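2014-04-24, ball bench, Skokard workshop
Seam and pressure work on the Kadis match balls, continued 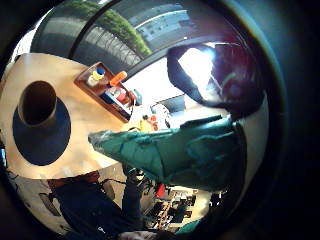

Prader writes in the margin of my last entry that the bounce problem is not a seam problem at all, that the balls were pumped on a cold morning and then carried into a heated hall, and that I should repeat everything at one temperature before I blame the stitching. I accept half of this. The pressure was badly controlled, yes. But two of the balls kicked crooked also after I set them again, so the temperature can't be the full answer.

So I repeat. All 30 balls from the Ardeleanu club were on the rack in the test room since yesterday evening, with the heating on the same setting all night. I checked the gauge against the other gauge first. They disagree by a small amount, always in the same direction, and I used only the old one for everything today. Please do not mix them. The new one should have a sticker on it until we know which is right.

Procedure, so that I can do it the same way next time:
Pump to the mark, wait 30 minutes, read again, correct, then drop on the point and on the belly from the upper hook. Read the height on the board. Spin on the two cups and look for wobble with the lamp low at the side.

Most of them are fine. Some lose a little air in the waiting time and then stay where they are, I think this is just the bladder settling into the leather. Ball with the blue dot loses more and does not stop. I put water on the valve and there were bubbles, slow ones. Changed the valve insert, pumped it again, left it on the rack. Will read it tomorrow before anything else.

The two crooked ones (no dot, laces re-done last season) wobble clearly in the cups. On both of them the lace side is heavier, and when I press along the panel beside the laces I feel a ridge. Somebody used a thicker lace than the original and pulled it very tight at one end. I opened the first and laced it again with the normal lace, less tension at the ends, more in the middle. The wobble is smaller now but not gone. The leather has kept the shape a bit. The second I leave as it is for comparison, do not fix it please.

Drop machine: ran one ball from the same lot to see how the seam holds. Plan was up to 400 drops on the point. Stopped at 264 because the stitching opened near the valve, a gap as long as my thumbnail. The thread is not broken, it has cut through the leather between two holes. The holes there are closer together than on the other panels. I looked at four others from the rack and the spacing near the valve is the same, so it is how they are made and not a single bad one.

One ball is one ball, I know. I need to run more before I write this to Kadis, otherwise they will say the ball was old. It was old. But it had passed the club's own check in October and was going to be used in a match.

About the players' complaint, that the ball "dies" in the second half. I cannot find it here. After the waiting time the bounce on the belly is steady, and on the point it goes in all directions as an oval ball does, so the height there tells me very little. Maybe I should stop writing down the point height. What I can't do in this room is wet grass. A wet ball takes water at the seams first and if the holes are stretched it takes more. Next thing to try is the water tray, weigh before and after, same ball on both.

Question for Prader: when you measured in the hall, did you wait after pumping or did you drop immediately? Your numbers are all a little higher than mine and the waiting time would explain it. Also which gauge.

Things missing: the thin waxed thread is nearly finished, enough for one ball, maybe two if I am careful. The lamp over the cups flickers when the compressor starts. The lower hook is bent, I used only the upper one today.

Left on the rack: blue dot, pumped, valve changed. On the shelf under it: the opened ball, with the drop sheet folded inside the bag. Do not pump that one.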